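4.2 Color naming for large plain surfaces

The part of the survey we looked forward to most was the brown part. Brown is a wonderful problem for anyone who studies color words. It has no place of its own in the rainbow, it depends heavily on what sits next to it, and yet almost every speaker we talked to had strong feelings about it! In the free-naming task, 709 speakers from Keria and Masemik gave us 3,921 usable answers, and the brown items drew longer and livelier ones than the blues or greens did.

Speakers from Keria leaned on food and drink. Coffee, cocoa, chestnut and bread crust came up again and again, often with a small correction tacked on ("coffee, but with the milk already in"). Speakers from Masemik preferred words for earth and animals, and many of them used a single term for browns that the Keria group split in two. Falcão and Rostami coded the answers separately and then sat down together over the ones they disagreed on, most of which were compounds. We kept every compound whole. A speaker who says "wet clay brown" has told us something that "brown" alone would throw away.

Size mattered too, and this was the result that surprised us. When a brown was shown as a small chip, people in both towns tended to reach for a basic term and move on. When the same brown filled most of the view, they slowed down and started to make distinctions - warmer at one end, a little duller at the other - and several changed their first answer. Salehi had seen something like this in his pilot work on painted walls in Boiko, where residents named the wall and the paint card differently even though the two had been matched by instrument. We think a wide surface invites the eye to travel, and a traveling eye finds differences to talk about.

Figure 3 gives a sense of the kind of surface we mean: wide, matte and close to even in tone, with soft shading of the sort that chips do not have.
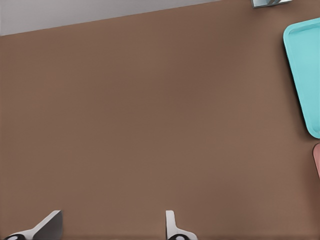
Figure 3. A broad brown tabletop in a computer-rendered view, with pale gray beyond its far edge.

Shading of this kind raises a fair question: are speakers naming the color of the thing, or the color of the light on it? Parsa's follow-up interviews suggest that they move happily between the two. One woman in Masemik named a surface "mocha," then added that its corners were "mocha in the evening." We find answers like hers a delight, and they are hard to fit into a coding sheet with one box per item. Section 4.3 takes up the evening words, which turn out to have a grammar of their own in Masemik.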